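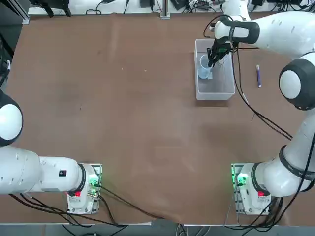

The clear-bin people got to my sister first. She moved into a two-bedroom apartment in Morkmont in September, and by the time I came to visit, the cereal had lost its boxes, the tea bags had lost theirs, and everything she ate or drank from was sitting in see-through plastic. I asked for a glass of water. She pulled a bin off the shelf, set it on the counter, took a cup out of it and put the bin back. The whole business took longer than drinking the water did.

I have been suspicious of transparent storage for years, mainly because so much of it is sold to people who already have cupboards. A cupboard is a box you can't see into. It has a door. You open the door and there are the cups. What exactly is gained by putting a second box inside the first one, even if you can see through it?

That is the question I took around for most of the fall, to people who sell the things, people who swear by them, and one person who threw all of hers out.

The case for the bin

Dinesh Sivakumar runs Poltia, a housewares store with a back wall given over entirely to clear plastic. He stocks 76 sizes and shapes, and he is patient with skeptics, having met a lot of them.

"You're thinking of it as a container," he told me. "Think of it as a drawer. Your shelf is deep. The cups at the back may as well be in another county. You put them in a bin, you slide the bin out, now the back is the front."

I'll grant him this one. Deep shelves are a real problem, and a stack of plastic cups at the back of one is a stack you will knock over with your wrist sooner or later. A bin with straight walls keeps them together. It also keeps the light ones from wandering every time somebody shuts the door too hard.

But a shoebox would do the same. So would the tray from a broken toaster oven, which is what my mother used. When I put this to Sivakumar he said customers like to see what they have. They're cups, I said. You know you have cups. He said I would be surprised.

He did not have an answer to my other complaint, which is that a clear cup in a clear bin is about the hardest thing in a kitchen to see. If the point of transparency is finding things, it works fine for lentils and crayons. Put clear in clear and you're feeling around for a rim.

Trying it at home

I bought three bins from him anyway, all rectangular, with rounded corners, and lived with them until I had an opinion.

The first went to the cups. We own too many plastic cups in our house, some from a ball game, some from a wedding, some that just came with the children. They don't nest. This is the part the store displays leave out, because the displays use one kind of cup, bought on one day. Mine went in standing up, and when they were all standing up the bin was full and there were still cups on the counter. I laid a few on their sides. Those rolled. I ended up giving away the wedding ones, and I suspect that giving away the wedding ones was the improvement, and the bin got the credit.

The second went under the sink for sponges and dish tabs. No complaints. If something leaks it leaks into the bin, and you can rinse a bin. Nobody would write an article about it.

The third was for lids, and I'd rather not discuss the lids.

Rounded corners turn out to matter more than I thought they would, and in both directions. They're easy to wipe. A square corner in cheap plastic collects a gray paste that needs a toothbrush. On the other hand, two bins with rounded corners side by side waste a little space at every meeting point, and anything flat-edged you try to stand in the corner leans.

Then there is the matter of getting a cup out. Most of us grab a cup by the rim, thumb inside and fingers outside, and that works only if there's room between the cup and the wall of the bin. Pack them tight and you have to tilt one first to get hold of it. Packed loosely, they tip over when you slide the bin. I never found a number of cups that fixed both.

It bothered my daughter less. She takes all of them out, picks hers, and leaves the rest on the table.

The people who label

Cremilda Cordeiro organizes kitchens for a living and has done 106 of them. She works mostly in the older buildings near the Sampaio market, where the cupboards are narrow and painted shut at least once a decade. I expected her to defend the bins to the last, and she surprised me.

"I take out more than I put in," she said. "People buy the bins first. Then they call me, and the bins are the clutter."

Her rule is that nothing gets a container until it has lived in its spot for a month without one. If the cups behave on the open shelf, they stay on the open shelf. If they creep, tip or breed, they get walls. She thinks most households need two or three bins in the kitchen, and she has walked into homes with forty, several of them empty and stored inside each other in a closet.

She does like clear ones for tables, though. When she sorts a kitchen she carries everything to the biggest table in the house and works from there, and she wants to be able to look through the side of a bin while she's standing over the mess. 

On labels she is harsher than I am. A label on a clear bin, she says, is a person telling you twice.

What they cost, and how they age

Prices are where my patience ran thin. A good-sized bin from Corkus, the brand my sister has, can cost more than all the plastic cups you'd put in it. Neusa Rangel, who bought a full set for her pantry and has since gotten rid of it, added hers up one night and stopped when she realized she'd spent over 300 dollars on something to hold macaroni.

Her objection was less about money than about upkeep. Clear plastic is clear on the first day. After that it scratches, and the scratches go white. The dishwasher fogs it. Fingerprints show on the outside and crumbs show on the inside, so the bin has to be kept cleaner than the cupboard ever was. "I was washing the storage," she said. "I've got enough to wash."

She put her cups back on the shelf, upside down, with the short ones in front.

Rogério Falcão, who teaches a weekend class on repairs and keeps his screws in jam jars, told me that thin-walled bins usually go at the corners, and that they go when you lift a full one by a single side. Use two hands, he said. He also said to stop stacking them five high, and looked at me as if he knew.

Sebastião Lopes, my neighbor, has no bins. He lives alone and owns two cups. I mention him for balance.

Where I've landed

I kept two of the three. The one under the sink is staying there until it cracks. The one with the cups is in there too, on the middle shelf, and I'll admit I slide it out most mornings without resenting it. What I won't do is buy the matching set, or the riser, or the little divider that clips inside the bin so that the cups can be separated from the other cups.

If you're tempted, borrow something first. A roasting pan will tell you in a week whether you want a box on that shelf. Measure the depth of the shelf and not just the width, and take your tallest cup to the store with you. You'll look strange carrying it, but I bought a bin with a lid that wouldn't close over mine, and the lid is now with the others.

My sister, meanwhile, has moved on to the refrigerator. She has the eggs in one already.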